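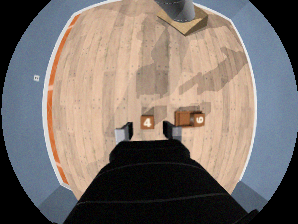
A wooden tabletop, seen from above

Home Tutorials Yarn Notes Shop Contact

Winding a Center-Pull Ball by Hand

I put off learning this for years (I had a winder, so why bother?) and then the winder cracked one evening in May with half a skein of Mikkelsen fingering still on it, and I had to learn in a hurry! It's a lovely slow job and I've come to prefer it for anything under 400 yards.

You'll need your skein, something to hold it open – a swift, a chair back or a patient friend – and a smooth stick. I use an old 14 inch knitting needle, but a bit of dowel is fine.

Open the skein out and snip the ties, leaving the one that holds the two ends until last. Tape one end near the bottom of your stick with a good long tail, as this is the end you'll be knitting from.

Wrap a dozen turns around the middle of the stick to make a little core. Then tip the stick and start wrapping on the diagonal, turning it a small amount toward you after each wrap. Keep your hand loose. My friend Keerthana Varma winds with the yarn running over one finger, and her balls come out much softer than mine.

When you get to the end, tuck it under a few outer strands, peel off the tape and slide the stick out gently. If the middle comes with it, you've wound too tight, so try again with a lighter hand.

Slippery silk blends can collapse toward the end, so pop those in a small bag before you knit.

Related posts
Joining a new ball in lace
Washing handspun singles
Plilum shawl: notes and changes
Diane MacLeod on plying from both ends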